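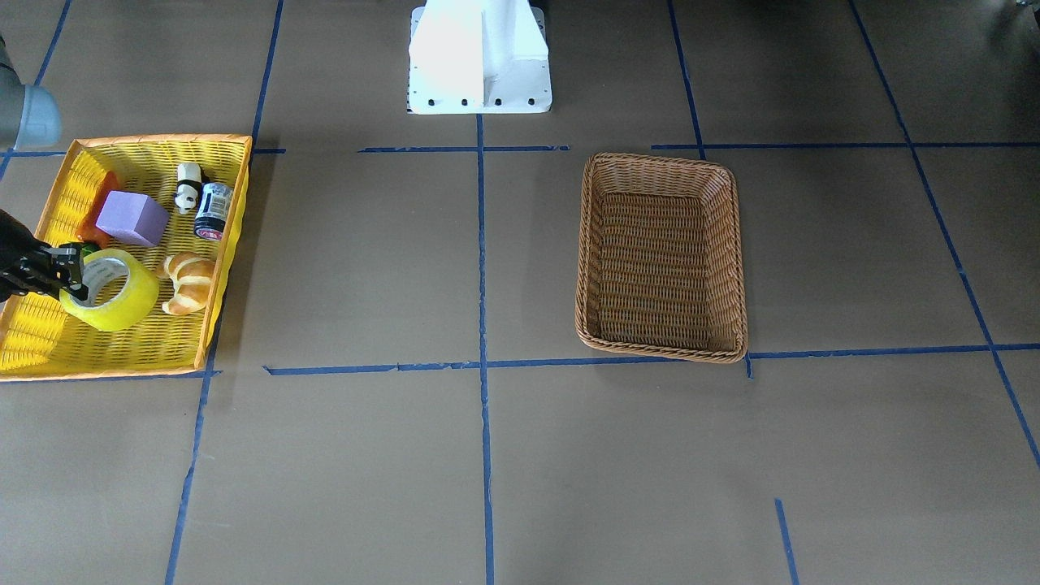
Why court judgments should be free to read

Anyone who rents a flat, runs a shop or gets divorced is bound by decisions made in courts they have never visited. Those decisions are public. In most cases the hearing was open and the judge was paid from taxes. Yet finding the written judgment can still cost more than a small solicitor's office or a tenant with a grievance can afford.

I spent most of my working life editing law reports, first at Hekness and later at Emby, so I have been on the receiving end of those subscription fees. At Hekness we sold a bound set to 342 libraries and chambers. The price went up every year I was there. Customers grumbled and paid, as they needed the page references to cite in court.

The work we did was worth paying for. A good headnote saves a barrister an hour. Somebody has to read the case, check the citations and say which parts matter. I have no quarrel with a publisher charging for that. My quarrel is with charging for the judgment itself, which the publisher did not write.

Atley, a housing advice service I help with two mornings a month, shows what the difference means. Last year it dealt with 64 disputes over deposits and repairs. The advisers are careful people but they work from free sources, and county court decisions hardly ever appear there. The letting agents on the other side have solicitors with full database access. In November one of our tenants was sent a letter quoting a ruling we could not find anywhere. Getting a copy took us 56 days.

The usual objection is money. Transcripts have to be typed, names sometimes have to be removed, and a website needs looking after. All true. But many judgments are already typed up by the judge and then sit in a file. Putting nearly 4,000 of those online each year would be dull clerical work, well within what a court service can manage.

The other objection is privacy, and I take it more seriously. Family cases and cases with children need proper care, and I would leave them out at the start. A row over a boiler or an unpaid invoice does not need the same protection.

Publishers would survive this. Emby bought the small Cieślak tax series when the same rulings could be had for nothing, and subscribers stayed for the notes and the index. I would expect the same elsewhere. Start with the county courts, where most people's cases are heard, and post the text on the day it is handed down.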